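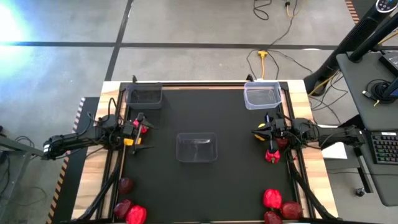

Cleaning and Storing Gold Vermeil at Home

Vermeil is sterling silver with a layer of gold over it. The gold is thin and the silver beneath it tarnishes, so most methods used on solid gold are too rough. The steps below apply to pendants, fine chains and stud earrings. They do not apply to pearls, opals or anything glued.

What you need
A small bowl, lukewarm water, mild dish soap with no citrus additive, a lint-free cotton cloth and a second dry cloth. Do not use toothpaste, baking soda, silver dip or a treated silver cloth. All four take gold off the surface.

Washing
Put one drop of soap in the bowl and stir. Lower the piece in and leave it for two minutes. Move the chain back and forth with a fingertip. Do not brush the links. Rinse in a second bowl of clean water, never over an open drain. Pat dry, then lay the chain straight on the dry cloth for an hour before putting it away. Water left inside the clasp is the usual cause of a dark spot near the ring.

Stones should be wiped from the back of the setting, where skin oil collects. A damp cotton swab reaches most of it.

Ultrasonic cleaners
Leave vermeil out of them. If plating has already lifted at an edge, vibration will widen the gap.

Storage
Fasten the clasp before storing. An open chain knots itself. Use one small zip bag per piece, press the air out, and add an anti-tarnish strip cut to size. Replace strips every May, or sooner if they have turned dark. Bags can stand upright in any smooth-sided bin, kept out of the bathroom and away from rubber bands, which contain sulfur. 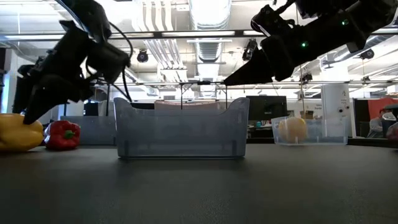

Plastic bins, the central one with a low front rim.

Untangling
Lay the knot on a flat plate. Work two sewing pins into the center and open it outward. Do not pull on the ends. A drop of baby oil helps with rope chain; wash it off afterward as above.

Wear
Put jewelry on after perfume and hand cream have dried. Remove it before swimming. Chlorine attacks the silver through any worn spot. Contact points wear first: the back of a pendant, the bail, the last links by the clasp. When gray shows there, cleaning will not bring the color back and the piece needs replating.

Notes by Alper Canpolat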